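Home | Our work | Vacancies | Take part | News | Contact

Call for participants: comparison of grippers and head-worn cameras for counter service tasks

Reference 3061

The Zulia handling laboratory invites applications from adults with experience of bar, café or hotel work to take part in a comparative trial of two robot grippers. The trial will run at our Michalík Street premises from Tue 1 April until the end of the month.

Background

Small, thin and transparent items remain difficult for robot hands. Straws, plastic film, folded cloths and sealed wrappers are handled many times in an ordinary shift, usually without the worker looking at them for long. The present study compares the Bito two-finger gripper with the Flokik three-finger gripper on such items. Both will be mounted on the same arm and run from the same controller. Human performance of the same tasks, recorded from a camera worn on the head, will serve as the reference.

What participants will do

Each participant will attend one session of 125 minutes. In the first part, the participant will carry out a set of short tasks by hand at a counter while wearing a head camera. In the second part, the participant will guide each gripper through the same tasks by means of a hand controller. Full instruction will be given and no previous experience of robots is required. A short written questionnaire will follow.

The order in which the two grippers are used will be decided by draw. Participants may pause or leave at any time without giving a reason.

Who may apply

Applicants must be aged 19 or over and must have worked in food or drink service. They must be able to stand for the length of each part and have full use of both hands. Spectacles may be worn under the head camera. Persons employed by the makers of either gripper are not eligible.

Recordings and personal data

The head camera records the hands and the work surface. Sound is not recorded. Recordings will be held under a participant number and will be seen only by the study team. A participant may ask for a recording to be deleted within 30 days of the session.

How to apply

Applications should be made in writing to Orla Lynch, study coordinator, quoting the reference above. Please state your present or most recent post, the days on which you are free, and whether you are left- or right-handed. Technical questions on the arm and controller may be addressed to Ermanno Villa. Those selected will receive a consent form, which should be read in full before the session and brought unsigned on the day.

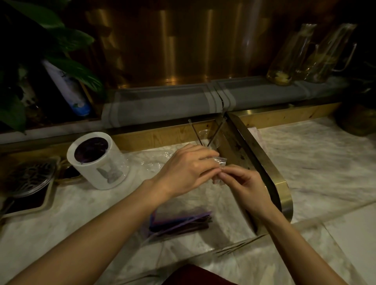 Travel costs within the city will be repaid on production of a ticket or receipt. Applicants who are not offered a session in April may ask to be kept on the list for later trials.

Contact | Privacy | © Zulia handling laboratory | Back to top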